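How do you teach a robot to pick up a block? You show it. Over and over and over.

That's the short answer. Longer one below -- grab a snack.

## First, the problem

Think about picking up a toy block. You don't plan it. Your hand just goes. But your brain is doing tons of stuff -- where's the block, how far, how hard do I squeeze, is my other hand in the way?

A robot knows none of that. Zero. Somebody could try writing a rule for every little move. Move left. Stop. Close fingers. But then the block is turned sideways and the rule is no good any more. So you write another rule. Then another. You'd be there till you were a grandparent.

So a lot of labs do it a different way. It's called **learning from examples**. The project in these pictures is named Drundunent (say it drun-DOO-nent) and it's run out of the Flanside lab.

## Step one: make examples

One example = one try at a job, start to finish. The lab calls each one a "demo," short for demonstration. During a demo the computer writes down two things:

- what the cameras see
- how every joint in the arm is bent at that moment

Cameras look from more than one spot. Why? Same reason you lean over to see behind the cereal box. One view hides stuff. A low view, close to the table, is good at showing how high the gripper is. A view from higher up is better for left, right, near and far.

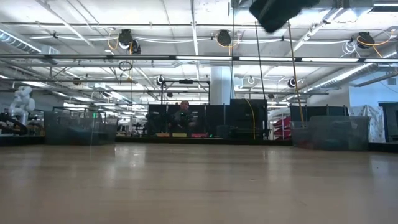 Kioko asks: if the gripper is moving fast and comes out all smeary, does the robot get confused?

Good question. A little, sometimes. But remember the computer also has the joint numbers, and those don't get smeary. It learns from both together. And real life is blurry too! Wave your hand in front of your face. See? A robot that only ever learned from perfect sharp pictures might get a nasty suprise later.

## Step two: two arms are harder than one

Try this. Pick up a crayon with one hand. Easy. Now pass it to your other hand with your eyes shut. Still pretty easy, because you can feel it.

Two robot arms working together have to share a small space. If both go for the same spot they can bump. If one lets go too early -- clunk. So the demos need lots of close-together work, with different shapes and different colors, blocks and cylinders both.

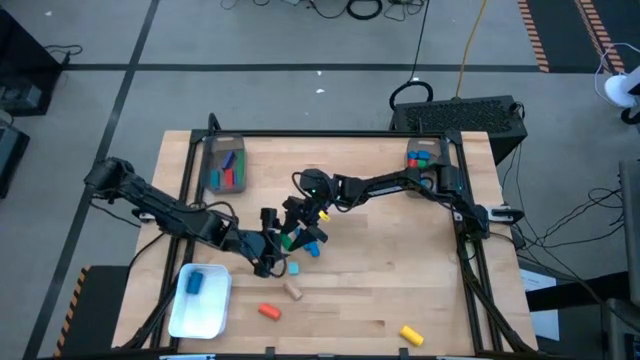
Then everything gets moved and you start over. New spots, new angles. This part is boring and it's also the most important part. If the green block was always in the same place, the robot might learn "go to that place" when you wanted it to learn "go to the green block." Sneaky mistake. Looks fine until you slide the block over a bit.

## Step three: practice and test

The learning program at Flanside is called Skumier. It looks at all the demos and tries to guess the next move. Guess, check, fix. Guess, check, fix. Millions of times, mostly at night when the computers aren't busy.

Then the test. Blocks in places it has never seen.

Here's what they got in March, out of 37 tries each time:

| Demos it learned from | Tries that worked |
|---|---|
| 5 | 9 |
| lots more, but blocks never moved | 9 |
| lots more, blocks moved every time | 29 |

Look at the middle row. More examples and it did no better at all! It was the *moving things around* that helped. That was the big result. 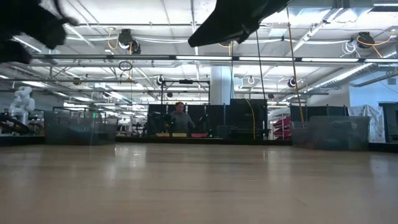
*Two gripper fingers from up close, with the lab behind them.*

## What it still can't do

Eight tries out of 37 didn't work, even in the best row. Mostly it dropped things. Cylinders roll, and rolling is hard. Nobody has tested squishy stuff yet either, so don't ask it to hold your banana.

## Try it at home

You need a freind, a blindfold and a few blocks.

1. Friend wears the blindfold. They're the robot.
2. Guide their hand to a block and help them pick it up. Do it 5 times, block in the same place.
3. Now let them try alone. Probably fine!
4. Move the block. Don't tell them. Try again.

Swap places after. Then do it all again but move the block every time while you're teaching, and give a clue like "left" or "closer." Write down how many worked each way.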